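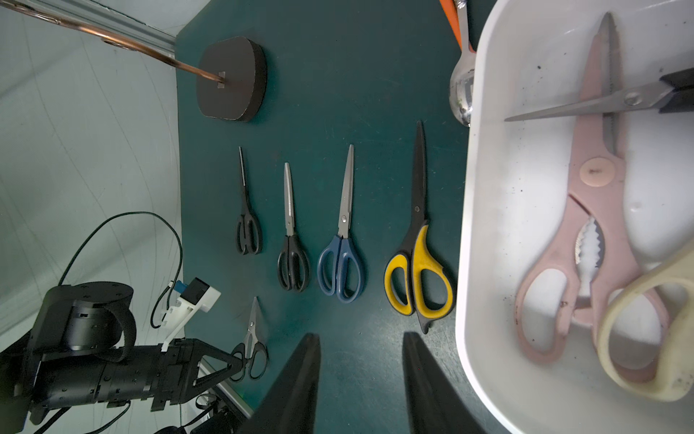
Scissors of several sizes laid out on a dark teal work surface, with a white tray to the right.

Search articles Go Advanced search

Scissors (household storage and sorting)

Household scissors are hand-operated cutting tools with two pivoted blades, kept in most homes for paper, thread, packaging and food. The term covers a wide range of sizes and handle types. This article deals with the sorting and storage of scissors kept together with kitchen utensils, a practice usually called mixed storage. For cutting mechanics, see Shear (tool). For garden tools, see Secateurs.

Terminology

In everyday English the word is plural and is counted in pairs. Large scissors with unequal finger loops are often called shears, particularly in dressmaking. The rings through which the fingers pass are called bows or loops. The screw or rivet joining the blades is the pivot, and the part of the handle between the pivot and the bow is the shank.

Sorting by size and use

The simplest method of sorting is by overall length. The scissors are laid parallel, with the points facing one way, and are graded from shortest to longest. Blade shape is considered second. Long, pointed blades are suited to fine trimming, while flat-tipped or rounded blades are preferred where the scissors are used by children.

Handle colour is a common secondary marker. Many households assign one colour to food and another to paper and tape, so that adhesive residue is not carried into the kitchen. The Fluvmont housekeeping manual extends the rule to all small utensils and sets an upper limit of five pairs of scissors per drawer. Where several pairs have black handles, the manual calls for a band of coloured tape around one shank.

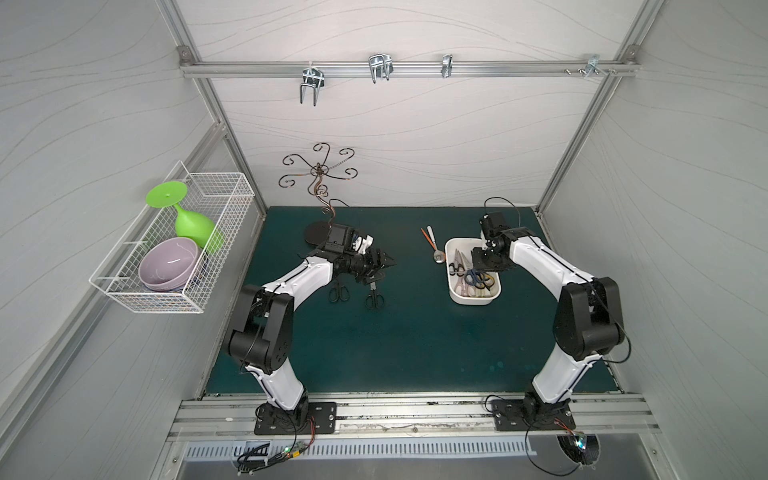 Wall and rail storage developed as an alternative to the drawer in small kitchens. A horizontal rail is fixed at or above eye level and fitted with hooks, on which utensils with a hole or loop in the handle can be hung. Scissors may be hung by one bow, with the blades closed. Wide U-shaped hooks take larger articles, and single hooks are used for one item each. A rail of the Clandbridge pattern is 496 mm long.

Wire baskets are commonly fixed to an adjoining wall to hold bowls and light drinkware. The open mesh allows air to circulate around articles that have been rinsed. Sharp tools are normally kept out of such baskets, as points can pass through the mesh. Cups with handles are stored separately on a mug tree, a free-standing stem with several arms.

Tray storage

A tray is an open container with low sides, usually of plastic, and may be used on a bench or inside a drawer. It differs from a cutlery insert in having no fixed divisions. Trays are favoured for mixed storage because scissors, spoons and small knives vary too much in width to suit standard compartments.

The Vanik tray, made for bench use, has an inside length of 400 mm and will take most household shears lying flat. A shorter version of 271 mm is intended for cutlery. In both, the usual arrangement is as follows:

1. Scissors are closed and placed first, along one long side, with all points in the same direction.

2. Knives are placed next, parallel to the scissors, with the edges facing the wall of the tray.

3. Spoons and other blunt utensils are placed last, in the remaining space.
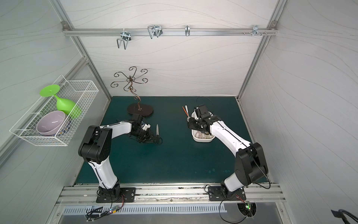
Care of the work surface

Sorting is best carried out on a smooth, plain surface of a colour that contrasts with steel. Dark green and blue-green finishes are widely used. Matte finishes reduce glare but show fine scratches readily, mainly where blades and tines have been dragged. Lifting each item clear of the surface limits this wear.

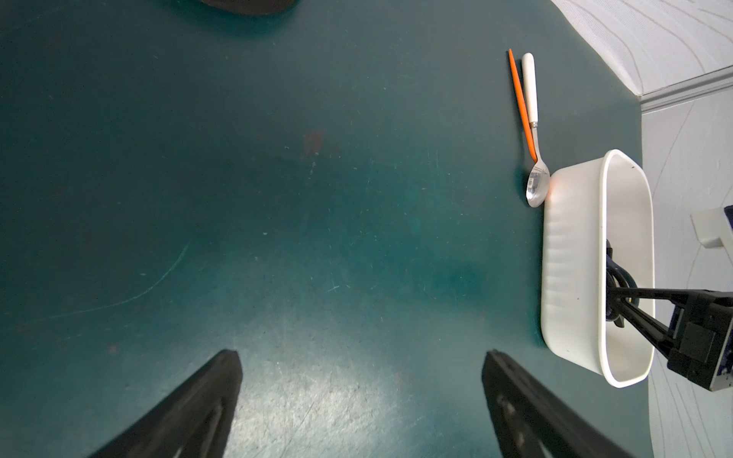
Reddish-brown marks on a work surface may result from damp steel left in contact with it, although food and wood stains can be similar in colour. Rust marks are generally treated with a mild acid such as lemon juice, applied with a soft cloth and rinsed off after a few minutes. Abrasive powders remove the mark but dull the finish. Scratches in a coloured coating cannot be polished out without thinning the coating.

Scissors should be dried at the pivot before being put away. One drop of food-safe oil, worked in by opening and closing the blades, is sufficient for several months of ordinary use. Blades with a dark non-stick coating are wiped rather than scoured.

Variants

The Fülöp arrangement places scissors crosswise at the foot of the tray, leaving the full length for spoons. It is suited only to short-bladed pairs.

See also

Cutlery tray
Kitchen rail
Mug tree

5 comments Share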